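Prorex Hand-Held Gripper Pair
Set-Up and Operating Guide

Section 7. Loss of Marker Tracking and Jaw Faults During Recording

7.1 Scope

This section applies to operators at the Susine and Traloldale sites who record table-top tasks with the Prorex hand-held gripper pair. It covers loss of marker tracking, jaws that fail to close or release, and the steps to be taken before a session is resumed. It replaces the fault pages issued with the previous edition of this guide. Pages from that edition should be removed from the binder and discarded.

Faults in the Paewai recording software itself are covered in Section 9. Battery faults are covered in Section 8.

7.2 Background to this revision

On April 13, 2022, an operator at Traloldale continued a tray task after the left gripper had lost tracking. The software held the last known position of the left marker cube and gave no audible alert. The operator, believing both grippers to be live, completed the session and began the next one. During that second session the right jaw failed to release, and the operator stepped backward to free it and struck the base of a chair. The operator was not injured. A total of 152 recordings were later withdrawn from the set.

The review was carried out by Ju-won Moon. It found that the fault message (code 216) had been displayed throughout, on a monitor the operator could not see while facing the table. The procedure in force at the time did not require the operator to look at the monitor between recordings. The procedure below does.

7.3 Before recording

1. Switch on both grippers and place them on their rests. Wait until the status light on each housing shows steady green.
2. Inspect the marker cubes. The printed faces must be clean, flat and free of tape. Replace any cube with a lifted corner or a scratched pattern.
3. Confirm that each cube is seated fully on its housing. A cube that can be turned by hand is not to be used.
4. Open and close each jaw five times without a load. Both jaws must travel the full distance.
5. Set out the task objects on the table. Keep them away from the table edge.
6. Walk the area in which you expect to stand or step. Move chairs, carts and loose cables out of it.
7. Start the Paewai software and hold both grippers over the clear floor in front of the table, cubes facing up, until both are listed as tracked.

CAUTION: Cables hanging beneath a table can catch on a gripper or a sleeve when the arms are lowered. Secure them to the underside of the table before the session begins.

Note: Bracelets and watches may be worn, provided they do not touch the gripper housing or cover any part of a marker cube. 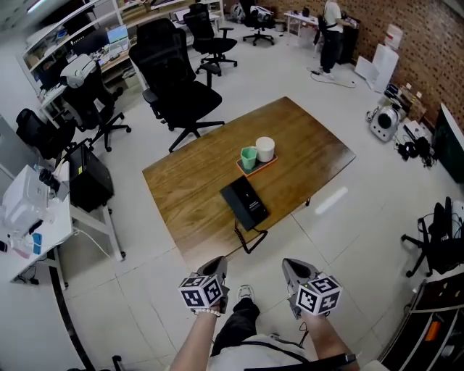
Figure 7-1. Grippers held out in front of the task table. Tray, cup and container in position; cable under the near edge of the table.

7.4 Loss of tracking (code 216)

Code 216 is raised when one marker cube has not been detected for longer than the time set in the software. The default is 2 seconds. The usual causes are glare on the cube, a cube turned away from the camera, and one gripper passing in front of the other.

1. Stop the movement. Do not try to complete the task.
2. If an object is held, lower it to the table and open the jaws.
3. Say "stop" aloud so that any second person in the room is aware that the recording has been interrupted.
4. Go to the monitor and read which side has been lost. Do not rely on the status light. The light shows that the gripper has power - it does not show that the cube is being tracked.
5. End the recording and mark it as failed.
6. Check for strong reflections from windows, lamps or polished flooring. Draw the blinds or turn the table if required.
7. Wipe the cube faces with a dry cloth. Do not use solvent, as it dulls the print.
8. Repeat Step 7 of 7.3. Both sides must be listed as tracked before recording is resumed.

If code 216 returns on the same side, withdraw that gripper from use and attach a red tag. Do not exchange the cubes between the left and right grippers. The patterns are assigned by side, and a reversed pair will be accepted by the software without a warning.

7.5 Jaw does not close or release

1. Stand still. Do not step back or pull against the object.
2. Release the trigger fully and wait until the motor is silent.
3. Press the trigger once, lightly, and release it again.
4. If the jaw remains closed, rest the object and the gripper on the table and switch off the power at the housing.
5. Turn the manual release at the base of the jaw until the object is free.

WARNING: Do not place fingers between the jaws while the power is on. The jaw may close without notice when the fault clears.

A jaw that has been opened by the manual release must be sent for inspection. It may not be returned to service on the same day, even if it appears to work normally.

7.6 Records

Every fault under 7.4 or 7.5 is to be entered in the site log before the next recording is started. The entry should give the gripper side, the code displayed, the task being performed and the number of the last good recording. Where the time of the fault is uncertain, all recordings made after the last confirmed tracking check are to be marked as failed.

Marker cubes are to be replaced after 100 hours of use - sooner if code 216 has been logged twice against the same cube. Sites are to complete their first replacement under this rule by the end of May.

Questions about this section should be addressed to Ju-won Moon at the Susine office.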